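Skonow Kitchen Tools
Care and Cleaning FAQ
Last updated 10/4/20

These are the questions we get most often at the shop and by mail about looking after small wooden-handled tools. They apply to everything in the Clikcombe line and to most other tools with a wooden handle and a metal shaft. If your tool has a plastic handle or is all metal, you can skip most of this page and wash it with the rest of your dishes.

Can wooden-handled tools go in the dishwasher?

No. The long hot cycle swells the wood and the drying cycle shrinks it again, and after enough rounds of that the handle cracks or the ferrule comes loose. One accidental trip won't usually ruin a tool. Take it out, wipe it down, let it dry for a day and put some oil on it.

Then how do I wash one?

In a bowl. Fill it with plain water to a little below the rim, lower the metal end in, and swish it around. Keep the ferrule (the metal collar where the wood meets the shaft) above the waterline if you can. For a tool that has only touched sugar syrup, vinegar or coffee, plain water is enough. For oil or butter, use a drop of dish soap and follow with a second bowl of clean water.

Where should I set up?

Any flat surface next to a sink will do, and so will a table away from the sink if you carry the water to it. Clear a space larger than you think you need. Wipe it before you start, or you'll put a clean tool down on crumbs.

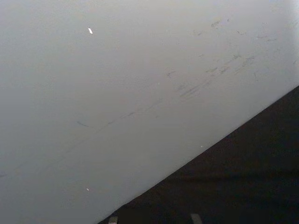 If the surface is bare wood or anything else that marks easily, put a cloth down first. A dark cloth hides tea and coffee stains. A white one shows you whether any residue is still coming off the tool. We use both in the shop and don't have a strong preference. Smooth the cloth out flat under the bowl so the bowl doesn't rock.

What kind of bowl is best?

A wide one with some weight to it. Ceramic is good because it stays where you put it. Light plastic bowls skate around when you stir and tip if you lean a long tool against the rim. The bowl should be deep enough to cover the working end and shallow enough that the handle stays well clear of the water. Most cereal bowls are about right for our shorter tools. For the longer ones, use a soup bowl or a small mixing bowl.

Does the color of the bowl matter?

Only to your eyes. A white bowl makes it easy to see when the water has gone cloudy, and that's when to change it.

How should I hold the tool while I rinse it?

By the upper part of the handle, straight up and down. Move it in slow circles. If you hold it at a slant the water runs up the shaft and into the collar, and splashes are more likely. Don't tap the tool on the rim to shake off the drops – it chips glazes and can bend a thin shaft. Lift it out, hold it still over the water for a few seconds, then wipe downward with a dry cloth.
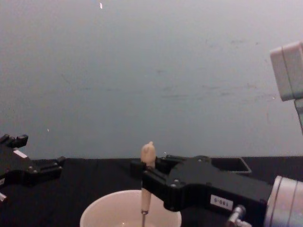

Handle upright, metal shaft down into the bowl.

How long can I leave a tool standing in water?

Don't leave it at all if you can help it. If food has dried on, a short soak of the metal end is fine, with the tool propped so the wood stays out. We tell people to set a kitchen timer for 13 minutes and come back. What doesn't wipe off then will usually come off with a soft brush and a little baking soda.

Overnight soaking is the most common reason tools come back to us. The water creeps up inside the collar where you can't see it, and the wood there goes gray and soft.

Should the water be hot or cold?

Lukewarm. Very hot water softens the glue in older handles. Cold water is fine for everything except fat. If there is egg on the tool, start cold and finish lukewarm.

Is tap water all right?

Yes. If your water is hard, you may see white spots on the shaft after it dries. They are harmless and wipe off with a cloth dampened with vinegar. Dry the tool right away and you won't see them in the first place.

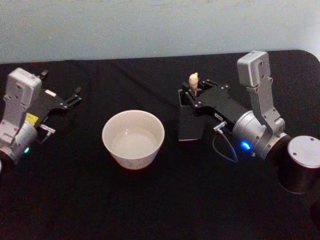
One customer wrote to disagree with us on this point. She lives in an area with very hard water, she said, and drying right away was never enough. Now she fills her rinsing bowl from a filter jug, and she hasn't had to use vinegar on her tools since June. We haven't tried it here, but if you already own a filter jug it's an easy thing to test.

How do I dry the handle?

Wipe it, then stand it head up in a jar or lay it on a rack where air can get around it. Don't put it on a radiator or a sunny windowsill. Don't put it back in a closed drawer the same day.

Do I need to oil the handle?

Every couple of months for a tool you use often, or when the wood starts to look pale and feels dry. Rub in a small amount of Reltudov handle oil or any food-safe mineral oil, leave it for half an hour, and wipe off what hasn't soaked in. Don't use olive oil or sunflower oil. They go sticky, and after a while they smell. A 2-ounce bottle will do a whole kitchen for a year.

The handle feels rough after washing. Is something wrong?

No. Water raises the grain, mostly in the first few washes. Let the tool dry fully, go over it lightly with very fine sandpaper along the grain, and oil it. It may need doing twice.

The ferrule is loose. Can it be fixed?

Often. Let the tool dry for several days first, because wood that is swelling and shrinking will move on its own. If the collar still turns, send it in. Ask for repair form 418 at the counter or write to the shop for one. We reset the collar and check the shaft, and the work is free on any Clikcombe tool bought from us. For other makes there is a small charge, and we'll tell you what it is before we start.

Can I use the same bowl of water for several tools?

If they've all been used for the same thing, yes. Do the cleanest one first and the greasiest one last. Change the water when it turns cloudy or when you can see a film on top. If one of them has touched raw meat or raw egg, wash that one separately with soap and wash the bowl afterward too.
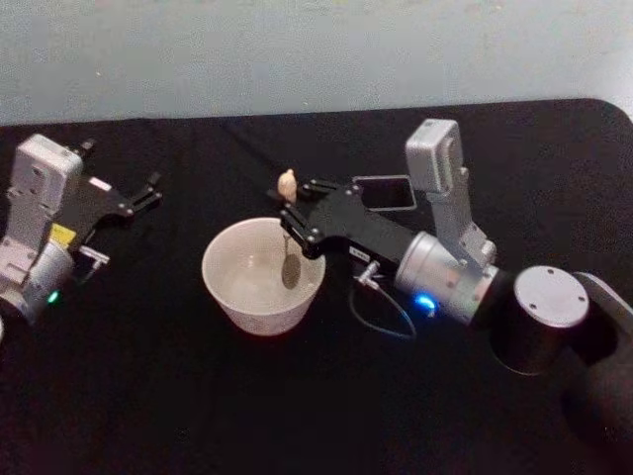
Leave the bowl where it is until the last tool has been wiped and put up to dry. Then empty it with both hands and give the cloth a shake outside. Cloths that got wet should be hung up before they go in the laundry basket, particularly in summer.

My shaft has a rust spot. What now?

Rub it with a paste of baking soda and water on a soft cloth. If it has pitted the metal, stop using the tool for food and bring it in. Rust almost always starts right under the collar, so look there when you dry.

Are your handles varnished?

The older ones are. Varnished handles don't need oil and won't absorb it. If the varnish is flaking, sand it off completely and treat the handle as bare wood from then on. We've refinished over 1193 handles in the workshop that way, and the bare ones hold up fine.

Can I get a replacement handle?

For current Clikcombe tools, yes. Measure the shaft and the length of the old handle and send us both numbers along with a note of what the tool is. Stock varies by season.

Where do I bring a tool for repair?

To the counter at our Rivadeneyra shop, during normal hours. Please bring it clean and dry, wrapped in paper, with the completed form. If you're mailing it, put cardboard around the shaft end so it doesn't come through the envelope.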